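From the Workbench: Can It Tidy Up Yet?

Ondimbridge Makers' Newsletter, Fri 28 December

Every winter, when the days get short and the shop gets messy, somebody at our open evenings asks the same question: when is a machine going to do this for me? By "this" they mean the picking up. The wrench left out, the empty bottles, the little green whatsit that belongs to some other little green whatsit. I have been promising a proper answer since fall, so I finally sat down with a mug of tea and a stack of material on simulated robot arms, and here is where I have ended up.

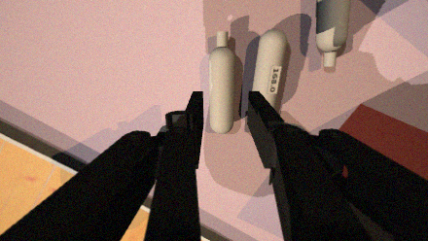
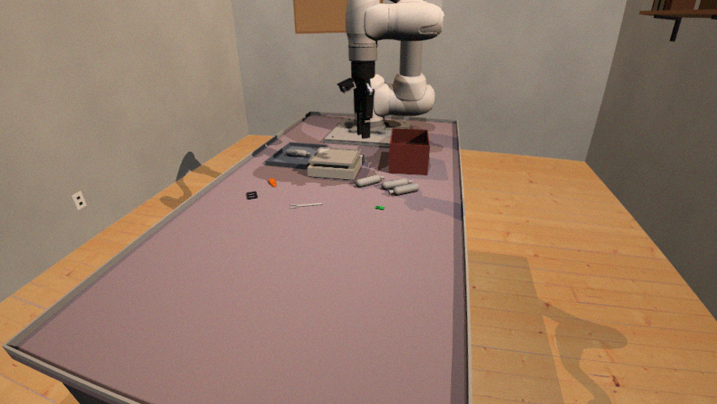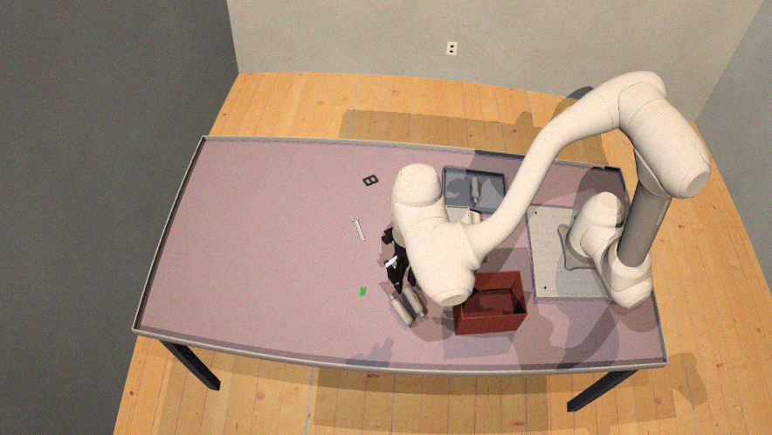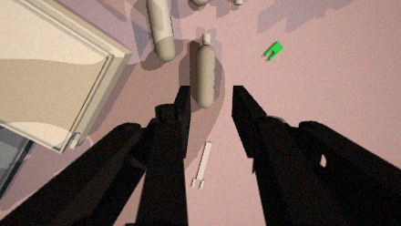
Computer-rendered views of a robot arm's gripper and a tabletop with small bottle-like cylinders on it.

The first thing I had to get used to is how much of this work happens on a computer. I had pictured a big hall full of clanking arms, and there are certainly places like that, but a great deal of the practice goes on in simulation, where nothing breaks and the floor never needs sweeping. You can run the same little chore 1,000 times over a weekend, moving the bottles a bit each time, and the only thing that suffers is the electric bill. Then comes the hard part, which is getting what was learned in there to hold up out here, where bottles are sticky and somebody has leaned a broom against the bench.

So, can a machine pick up a bottle? Yes, and it has been able to for a good long while, provided the bottle is where the machine expects it to be. Factories have run on that arrangement for decades. What is newer is the bottle lying any old way, beside two others, with a tool nearby that isn't supposed to be touched. You or I would reach in without a thought. The arm has to work out which one it is going for, which way round it lies, how wide to open, whether a finger will bump the neighbor on the way down, and then where the thing is meant to go. It is a lot of deciding for a very small chore, and I came away with more respect for my own hands than I had before (and I have been hard on them over the years).

At home we have a little test of our own. My kitchen drawer has been a disgrace since we moved to Casunlow, and I timed myself sorting it: 6 minutes, with one interruption to read an old parking ticket. I would happily wait an hour for a machine to do the same job if I could leave the house while it worked. Speed matters less to me than people seem to think. What I couldn't stand is having to hover over it, and from everything I have read, hovering is still a big part of owning one of these things.

On the shop floor it is a different sum. The folks at Vlček, who do small-batch packing out by the rail yard, let me stand around and ask questions for most of a morning, which was very good of them the week before the holidays. They tried a packing arm on one line for four weeks. Their own tally was 78 good picks out of every hundred, and they were quite fond of it by the end, but the ones it missed had to be put right by a person, and that person had to be standing there anyway. They sent it back - no hard feelings - and plan to look again when the next version comes along. For jobs where every part arrives in a molded tray, facing the same way, they wouldn't be without the older machine they already have.

I think that is a fair picture of where things stand. If you can tidy the work up before it gets to the machine, the machine will do it all day long. If the work is the tidying, then we are still waiting, though the waiting is a good deal more interesting than it was when I first started asking. Bottles and boxes are coming along. Laundry is further off, and I wouldn't hold my breath for anything that involves a fitted sheet!

A few of you have asked whether the club should get an arm of its own. My feeling is that we should start on the computer side, where it costs us hardly anything to be bad at it. We have the old machines in the back office, and there are free simulation programs that will run on them if you are patient. I would like to call this little effort Jeko, after a dog I once had who also fetched things on roughly every third try.

We will have a first get-together in January, in the evening, at the usual place in Ondimbridge. No experience is needed and there will be soup. If you have a chore you would like to see a machine attempt, write it on a slip of paper and put it in the jar by the door. Over a dozen slips are in there already, and most of them say dishes.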